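Vollia Floltport — Garment sorting table, safety check with comments
Date of check: 29 Mar 2020
Form 39, to be filled in before the first load is sorted

1. Floor around the table free of hangers and plastic bags — OK
2. Work surface clean, no sharp points — OK
Comment: I passed my hand over the whole surface with a thin glove and nothing caught.
3. Front rail fixed well — OK
Comment: The rail is metal with grooves. Please clean the grooves with the soft brush, not with a knife.
4. Clothes kept back from the side of the table — TO IMPROVE
Comment: Dark clothes must not hang over the edge. They slide down slowly and pull the others with them. Red and pink pieces are to be kept apart from light colors until the care label is read.

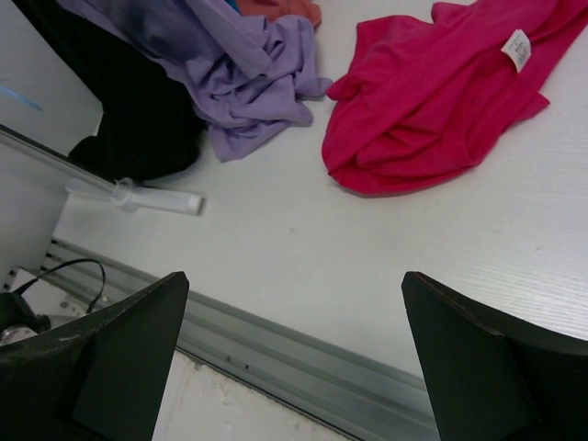 What should I do when the care label is too small to read?
Put the piece in the tray for hand check and continue with the next one. The reading glass is kept in drawer 8.

5. Lids of the Kemdale bins close fully — OK
6. Weight of one full bin under the limit of 38 pounds — OK
Comment: One bin was close to it. It is better to take two trips.
7. Cables secured and out of the way of sleeves — TO CHECK AGAIN
Comment: A loop of cable can catch a sleeve or a strap. I ask that each loop is looked at before the start, also the thin ones. Do not tie them with string — use the Appiah clips from the cabinet.

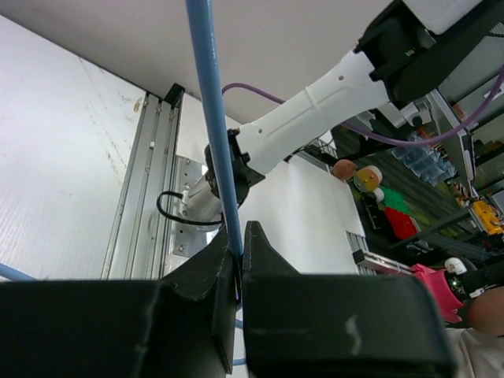 Item 7: light blue, purple and thin black lines at the table.

8. Stop button tested — OK
9. Lamp over the table — one tube is weak, new one was ordered in January and did not arrive

Next check after 73 loads, or sooner if item 7 is changed.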